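The Long Way Around a Quilted Jacket

Catherine Sutherland has folded laundry for a family of five for most of her adult life, and she will tell you, cheerfully and at some length, that she never gave it a thought until she had to do it with two fingers on each side. Her fingers, these days, are blue and padded and sit at the ends of a pair of black grippers. She works them by hand, one piece of clothing after another, while the tool records what she does.

The recordings go to Vuravow, a project that is trying to teach a machine to handle clothes in ordinary homes. The learning system needs to see the job done over and over, by people who already know how (or thought they did!), and it needs to see it in real bedrooms, with the curtains and the blankets and the shelves full of odds and ends that real bedrooms have.

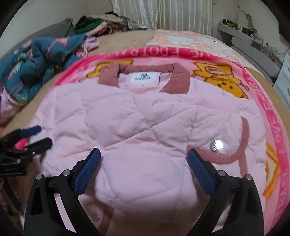
Home Recording Team, Vuravow

A quilted jacket is a fair test of anyone's patience. The padding puffs up between the seams, the collar has ideas of its own, and the pale pink cloth has to be gripped firmly enough to move and gently enough that it doesn't bunch. Spread it on a fleece blanket covered in cartoon characters, pink on pink, and the system also has to work out where the jacket stops and the bed begins.

"I used to tidy up first," says Sutherland, laughing. "Then Euan told me to please leave everything alone."

Euan Rankin looks after the recordings once they come in, and he has 1065 of them so far, from 36 homes. He keeps the clumsy ones too, the dropped sleeves and the second tries, and he is fond of them in the way a teacher can be fond of a messy notebook. By March he would like another 300, with more coats and, if anybody is willing, fitted sheets.

Sutherland has already said yes to the coats. She is still thinking about the sheets.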